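Search this site Enter keywords Go

Rain tanks are filling at Grorkside
23/03/2019 -- By the newsletter desk

Great news from Grorkside! After three dry years the village has its old stone catchment ponds working again, and two of them already hold water. Families who used to wait on the tanker from Cenier can now fill up close to home. 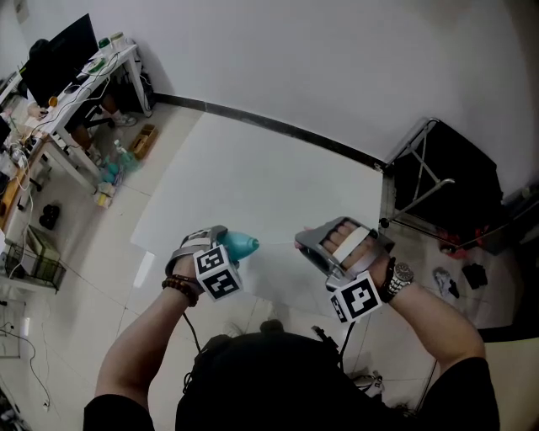
The next job is the channel down from Hulme, where 43 households still depend on one well. Digging starts in August, and we can't wait -- the whole hillside should drain into the lower pond once it's done. Eight more villages have asked for a survey, so if you can read a contour map, please get in touch!

Recent items
Tanker schedule for Cenier
Millet seed arrives in Unine
Hulme well: repair notes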